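I was never meant to like judo. I went along in November to keep my nephew company, sat on the bench with my coat on, and by the end of the evening somebody had lent me a jacket two sizes too big and I was lying on my back looking at the ceiling lights. I've been going to the Golleck club ever since. 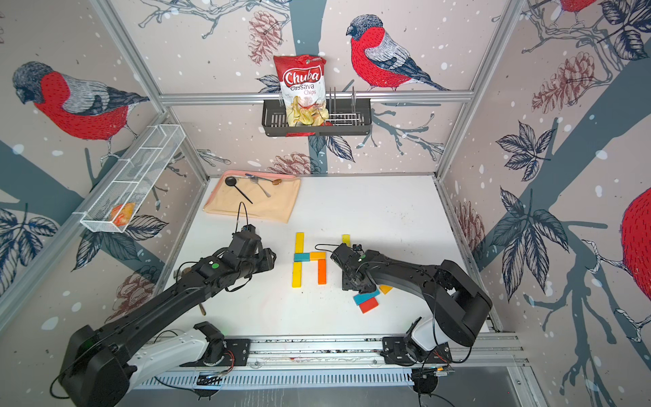 My first grading was last week and I have to say I was a bag of nerves! There were 12 of us lined up on the mat, most of them young enough to be my children, and I forgot which foot to step off with before we'd even bowed. The throws went better than the holds - my hip throw has always been the one thing I can trust.

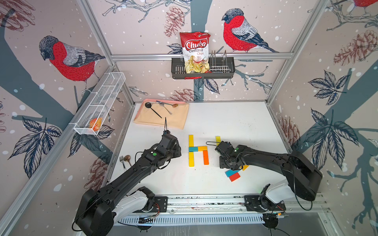
Then came the groundwork, where I was pinned for what felt like a whole winter by a very polite teenager from Zeleke. I did wriggle out in the end, rather red in the face, and she told me well done, which was kind of her. I passed, with 8 marks to spare, and went home for a long bath and a large plate of toast.

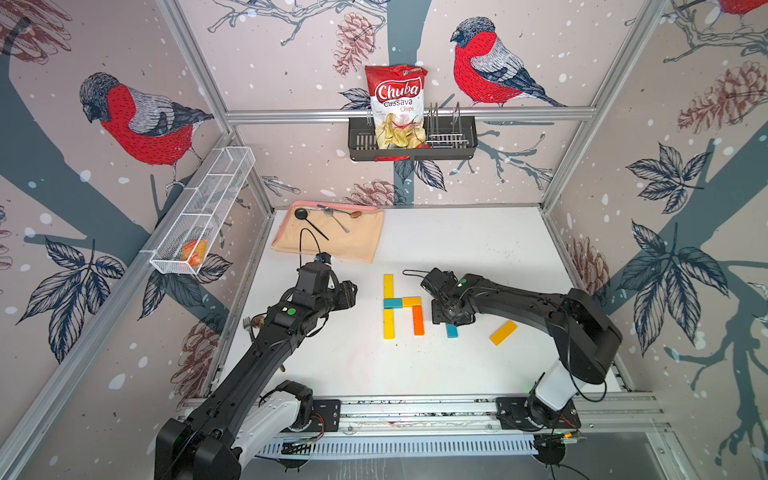 Bird wallpaper and a pink tray, 12 April 2019

Next up is the Zotari open, if my left knee agrees to it. I've put my name down for the over-45 group and bought some new tape.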